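Chapter 7
A Morning at the Open Day

Before we get to joints, sensors and control, come with us on a visit. Each February the robotics workshop at Skiria opens its doors to school groups, and when our class from Drivham went along, 30 of us squeezed into a room meant for rather fewer. It was loud, it was warm and it was wonderful! Most of the ideas in this chapter turned up at some point that morning, so we will keep coming back to it.

Our guide was Gráinne Kinsella. She began with a question: how would you tell somebody to pick up a cup if they had never used a hand? We all had a go. "Close your fingers," said one pupil. Close them where? How far? When do you stop? Within a minute we were arguing happily about what "hold" means, and that argument is really the whole of section 7.2.

Then we moved on to the arm. Dindo Mercado, who looks after the demonstrations, had laid out the sort of things you might find in a toy kitchen, and he asked us to guess which would be hardest to lift. (Make your own guess now, before you read on, and write it down.) 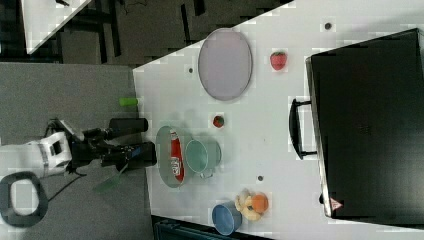 Fig. 7.1 The gripper and the demonstration table, with dishes, play food and a snack packet in a bowl.

Nearly everyone chose the saucepan as the hardest. Dindo was fonder of the plate, and his reasons are worth thinking about. A gripper with two fingers likes something it can reach on both sides. A cup gives it a rim and a wall. A plate lying flat gives it a thin edge, very close to the table, and the fingers need room to get round it. The packet is a different puzzle again, because it sits inside a bowl and the bowl can get in the way – imagine trying that yourself with two stiff fingers and your eyes half shut!

Gráinne told us that the workshop's practice log, which they call Hurska, held 2848 attempts at picking things up, and that 900 of them had been made with plates alone. Each attempt is written down whether it succeeds or fails, and the failures get read just as closely.

As you work through this chapter, keep these questions beside you:

Where could two fingers touch this object?
What is close by that they might bump into?
How would the robot know it had let go?

We start in section 7.1 with the gripper itself.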